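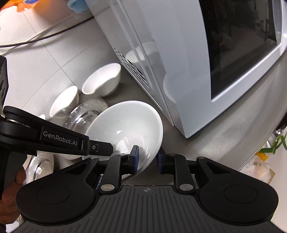 *A hand-held gripper closes on the rim of a white bowl at a kitchen counter.*

The software team at Tilinance spends most of its day on edges. Bowls, lids, pans and plates are picked up by the rim, and a rim is a thin, curved thing that shows up badly in a depth map. Shiny steel makes it worse.

Ladan Shokri runs perception for the company, which writes control software for kitchen robots. Her group stopped trying to build full 3D models of dishes last May. The models looked fine on screen and failed at the counter, where one bowl covers half of another and a glossy surface throws back a picture of whatever stands next to it.

"We were asking for the whole shape when the fingers only need a short piece of it," Shokri says. "If you know where the rim is and which way it curves, you can close on it."

The system they use now is called Kesiment. It takes wrist camera video and puts out a short list of places to grasp, each with an approach angle and a score. The current version was trained on 3349 demonstrations recorded by people working with hand-held grippers in ordinary kitchens. Each recording is checked before it goes in. The gripper's path has to line up in time with the video and with the opening of the fingers, and if any of the three drifts, the clip is thrown out.

Clear glass is still the weak spot. Kesiment will sometimes choose a ridge on the wall of a glass bowl and report it as the rim. Niloufar Ghorbani, who handles the labels, has been marking glass by hand and expects to keep doing it through the next training run.

Steel lids are a different problem. They have a rim that is easy enough to find, but dimples and ridges scatter light across the rest of the surface, and the score can jump from one video frame to the next. 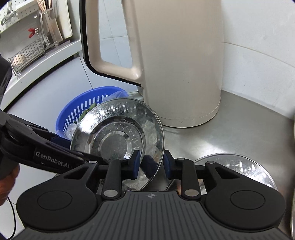

The fix was to make the planner slower to change its mind. Shahram Hashemi wrote a filter that holds a grasp choice until a better one has led for 6 frames in a row. Before that, the arm would start toward one side of a lid, stop, and start toward the other. On the bench set of 18 household items, the number of aborted approaches fell by over half.

Two-handed work needed its own planner, which the team calls Drullulum. It treats the two grippers as a pair and decides which one holds and which one moves. When both have hold of the same lid, the force limit on the second hand drops, so that the two don't fight each other. Switching roles takes 17 milliseconds, and Hashemi would like it lower.

Customers get all of this through Nouri, a desktop tool that plays back a run with the camera view, the grasp scores and the finger width on one timeline. It began as a debugging script. Support calls now usually start with someone sending in a Nouri file and a time stamp.

The next release adds stacked dishes. Shokri's group has started collecting for it, plates first, then bowls inside bowls.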